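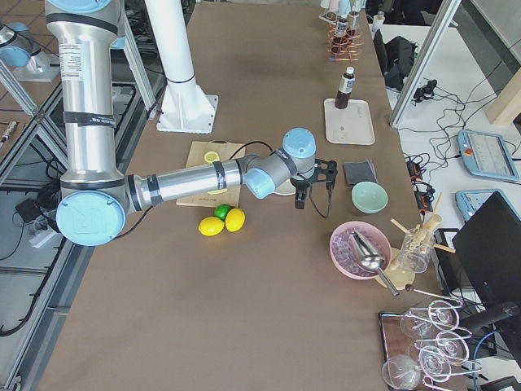 Drinks and snack table: pre-session inspection, two-arm station
Site: Tretuddale
Project: Voker
Date: 12 March 2020
Form 2439, to be filled in before the first example of the session and kept with the recordings

How to fill this in: write OK, FIX or N/A after each line, and please do use the comment space. I love comments! A line that says only OK tells the people training the model very little six months on, and a line that says "OK but the lime rolled twice" is worth its weight in gold.

PART 1. BEFORE POWER

1.1 Both emergency stops pressed and released by hand. OK
Comment: Both click nicely. The left one used to be a bit stiff and is much better after the clean.

1.2 Teach pendants on the side table, screens facing the operator. OK
Comment: They do fit, but the cables underneath are getting out of hand. See 5.2.

1.3 Floor clear on the operator's side, cables and power adapters pushed in towards the rails. FIX
Comment: Adapter still lies where a foot could find it. Needs a clip or a bit of trunking. Not a reason to stop today, as we stand on the other side, but it goes on the list.

1.4 Base plate bolts checked with the long key. OK

1.5 Gripper fingers wiped, pads checked for nicks. OK
Comment: Lemon juice is surprisingly hard on the pads. Wipe between every batch, please, even when you are in a good run and don't want to stop.

1.6 Gripper cable has slack through the full swing of the wrist. OK
Comment: Swung it out and back by hand five times. Hangs free, no pinching at the last joint.

PART 2. TABLE AND OBJECTS

2.1 Table covering flat, no bubbles or lifted corners. OK

2.2 Glassware checked for chips before it goes on the table. OK
Comment: Run a finger round each rim with the glove on. Stemmed glasses stay on their own dark tray until the task calls for one. We had a splendid set of examples in September spoiled by a glass with a hairline crack, and the whole table had to be cleared and swept.

2.3 Bottle caps tight, including the ones in the rack. OK
Comment: I turned every cap. The copper rack is such a good object, by the way. All those loops mean the arm has to come in at a sensible angle, and you can watch the operators getting better at it over an hour.

2.4 Ice in the pink bowl, scoop inside, no water on the table. OK
Comment: Top up when the scoop starts to touch the bottom. Old ice goes in the sink and never back in the freezer.

2.5 Cutting board steady. OK

2.6 Sharp or pointed items limited to those on the approved sheet. OK
Comment: Plastic knife only. I know the cutting examples would look grander with a steel one, and the answer is still no!

2.7 Fruit fresh, cut faces not dried out. OK
Comment: Replace the halved lemon when the face goes leathery. The cameras can tell and so will the model.

2.8 Food for handling only. Nothing on the table gets eaten. OK
Comment: This includes the donut. It includes the donut at the end of the day as well. 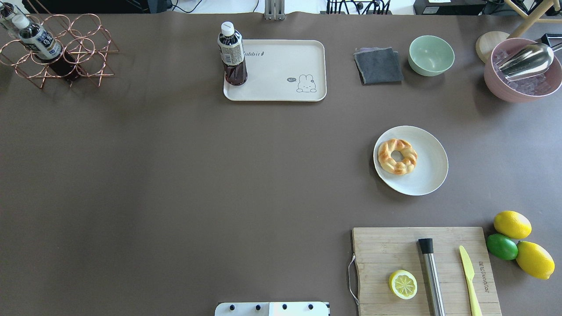

2.9 Objects moved between batches, and the new layout saved with the batch. OK
Comment: My favourite line on the form. If the plate always sits in one spot, the model learns the spot and has no idea what a plate is. Swap sides, turn the board, let things touch each other. Leave a good open stretch of table somewhere so the grippers have a place to put things down. The Rabbit tray is handy for this because the lettering and the little drawing show which way round it has been turned when you go back over the recordings.

2.10 Similar colours placed both together and apart across the session. OK
Comment: Lemons next to the lime for the first batches, well away from it later. The pale bowl beside the grey cloth is an easy one. White on white is hard, and I would like more of it next time.

PART 3. CAMERAS AND RECORDING

3.1 Lenses wiped with the proper cloth. OK

3.2 Fixed view and head view both live, clocks matched. OK
Comment: Matched first time. Lovely.

3.3 Free disk space above the 800 mark on the recorder. OK
Comment: Reads 3142, so there is plenty for today.

3.4 Lights steady, blinds down. FIX
Comment: The left blind sticks halfway. The shadow on the table moves a good deal before lunch. A bit of that is healthy for the examples, but we want to choose it. Benedetti has been asked for a new cord.

PART 4. FIRST MOVES

4.1 Slow run of both arms with the table cleared. OK

4.2 Slow run with the objects in place, one hand on the stop. OK
Comment: Keep the elbow high when reaching over the board. New operators always bring it in low, and that is how fruit ends up on the floor.

4.3 Operator can say out loud what the task is before starting. OK
Comment: It sounds silly and it works wonders. "Pick up the scoop, put ice in the glass, put the scoop back." If it takes more than one breath, it is two tasks and should be recorded as two.

4.4 Failed tries kept and marked as failed. OK
Comment: Please don't delete them! A missed grasp followed by a good recovery is one of the most useful things we can collect. Mark it, add a word on what went wrong, carry on.

4.5 Break taken after every hour at the controls. OK

PART 5. TO PUT RIGHT

5.1 Clip for the floor adapter. Before next session.

5.2 Side table cables. Tie, label, and get bags off the table. Before next session.

5.3 Blind cord. Waiting on Benedetti.

5.4 Second set of gripper pads. Ordered through Bumov. Ring them if there is no sign of the parcel by the time the current pads show wear.

RESULT: passed for use with two FIX items, neither of which affects the arms.

General comment: Project total stands just short of the 3000 examples we hoped for, and the last few batches are the best we have had. The pouring ones in particular are a joy to watch back. Next form to include a line for checking the stools are pushed well away from the table.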